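January 6, 2026
Notebook, Irville kitchen — bag folding and storage

Started on the bag drawer today. It has been jammed since before the move from Girutstead and it now takes two hands to shut. Emptied the whole thing onto the floor and sorted by type: thin grocery bags, thick store bags with stiff handles, bread bags. Total weight of the thin ones on the kitchen scale, 381 g. Threw out anything with a hole in the bottom.

Tried the flat fold first. Press the air out, fold lengthwise in 3, then up from the bottom to the handles. Looks neat but takes too long, and the thin bags spring open when let go. The Shih clips hold them, but I would need a clip for every bag.

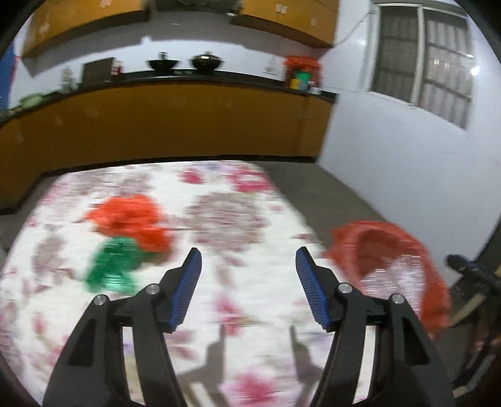 Second method is the loose roll. Smooth the bag lengthwise, roll from the closed end, tuck the handles in. For this the work surface matters more than I expected. The printed cloth gives some grip, and a bag stays put on it while being flattened; on the bare counter it slides. The flowers make it harder to spot a small clear scrap, but the red-orange bag and the green one both show up fine against the white. Crumpled bags like those two need smoothing before any fold, so the time for that should go in the log too.

Storage: the Sornach box holds 600 g according to its label, so weight is no problem, only volume. Rolled bags stand on end in 2 rows. Flat ones go behind them.

To do:
Time both methods on the same bag, smoothing included.
Move bread bags to the pantry shelf.
Wash the cloth — cold, and keep it off the radiator.
Check the drawer again in February and see if the rolls have held.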